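Dark little specks on a glossy wood-look table, and what to stand a heavy green canister on

Plotercombe Neighbours Help Board > Home and Kitchen > Tables and benches
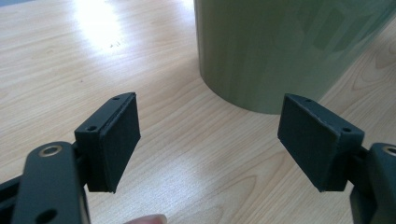

The original post

posted by kewpie_151

Hi all, hoping someone on here has been through this. We bought a second-hand table off a family in Nudport in March and I love it to bits. It's pale, with that long wavy brown grain and the oval knots, and it has a really shiny finish. I'm fairly sure it's a laminate and the pattern is printed, but I wouldn't swear to it in court (my sister reckons it's real timber with a thick varnish, and she's usually right about furniture, which is annoying).

Two things. First, I've got a few tiny dark specks that I can't shift. They don't bother anybody else in the house but the light over the table bounces straight off the gloss and my eye goes right to them every single breakfast. I've tried a damp cloth, then dish soap, then my fingernail, and that's where I stopped, as I didn't want to end up with a scratch where I used to have a dot.

Second, the big olive green canister. It lives on the table full time because it won't fit in the pantry and it's lovely and I want to look at it. It holds 11 kilos of rice when it's full, so it's no featherweight, and we all drag it towards us instead of lifting it. Will that dull the finish over time? Should I be standing it on something? I don't want a doily. Please no doilies.

Cheers in advance!

tuka_flats

Oh I had these! We're in the Tuka flats and our kitchen table came with the place, shiny as anything, dots all over the end where the toaster was. Mine were burnt-on crumb bits and they came off with bicarb mixed to a paste with water. Dab it on, leave it while you have a cuppa, then wipe off with a soft cloth. DON'T scrub in circles like I did the first time, bicarb is gritty and I've got a cloudy patch the size of a fifty cent piece to show for it.

Can't help with the canister sorry, ours is plastic and weighs nothing. Sounds nice though.

slowcooker_sunday

I'd go easy on the bicarb, to be honest. I worked in a furniture shop for 19 years and the cloudy patch above is exactly what used to come back through our door. On a gloss finish you want to start with the mildest thing and work up, and give each one a fair go before you move on.

Start with warm water and a drop of dish soap again, but this time lay the wet cloth over the specks and leave it there for 2 minutes. Most food dots have sugar or starch in them and they'll soften. Then push at them sideways with the edge of an old plastic card (a library card, a gift card, whatever's in the drawer). Plastic on gloss is pretty safe if you keep it flat. If they're still there, put a bit of rubbing alcohol on a cotton bud and touch only the speck. Try it on the underside of the table first in case your sister's right – alcohol can soften some varnishes and you'll know quick smart if it goes tacky.

If a speck doesn't budge after all that, run a fingertip over it with your eyes shut. If you can't feel a bump, it's under the finish or it's a tiny chip with dirt in it, and no amount of rubbing will get it out. I'd leave it alone at that stage.

As for the canister, yes, dragging will do it. The base itself isn't the trouble so much as the grit that gets under it, and rice dust and stray grains are worse than you'd think. Stick-on felt pads work but they pick up crumbs, so wipe them or swap them now and then. I prefer a thin cork mat cut to the same size as the base, so you hardly see it. Trace around the canister with a pencil and cut just inside the line. I use the cork sheets from Kaewkla, but any plain cork will do. Skip the rubbery non-slip matting. Some of it reacts with a glossy finish if it's left in one spot and you get a mark that never comes out, and I saw that on some very nice tables.

And fill it halfway! Five or six kilos is a lot easier to pick up and you'll stop dragging it.

kewpie_151

Thank you both! Wet cloth is going on tonight after tea. Cork sounds perfect, and I'm going to pretend I didn't read the bit about halfway because then I have to find somewhere to put the rest of the rice. Will post back about the specks on Tuesday.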